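7.4 Towel Not Released After Jaw Open Command 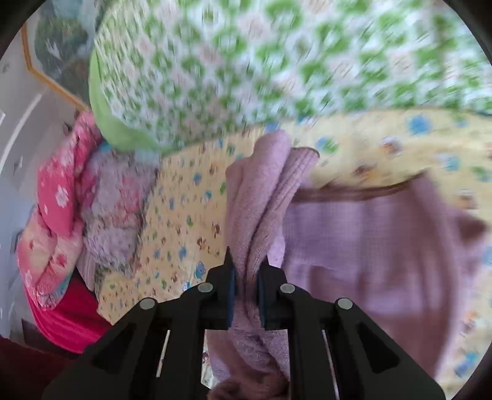

Figure 7-2. Terry towel bunched between the closed fingers; lower part of the towel hanging between the outer arms.

This section applies to the Cudo hand-held gripper used on textiles. The fault is present when the trigger is let go and the jaws stay closed or open on one side only. Terry cloth is the usual material, as its loops can catch at the finger pads.

CAUTION: Pinch hazard. Do not pull cloth out of closed jaws by hand. The fingers can snap open under load.

1. Stop recording and hold the gripper still over a flat surface.
2. Lower the tool until the hanging cloth is supported.
3. Switch off the drive and wait 8 seconds.
4. Check the gap between the outer arms. Lift out any cloth that has entered it, working away from the fingers.
5. Turn the manual release two full turns counterclockwise. Slide the cloth out toward the fingertips.
6. Inspect both finger pads for pulled threads and lifted edges. Replace pads in pairs.
7. Switch on and cycle the jaws twice with no load.

Note: If the jaws stop short in step 7, do not tighten the arm screws to correct it. Record fault code E-2 and return the tool to the Truvville service desk, attention Torunn Isaksson.

Note: Clean the pads every 500 grasps when handling terry or plush fabric. Lint buildup gives the same symptom at lower loads.

For pad replacement, see 9.2.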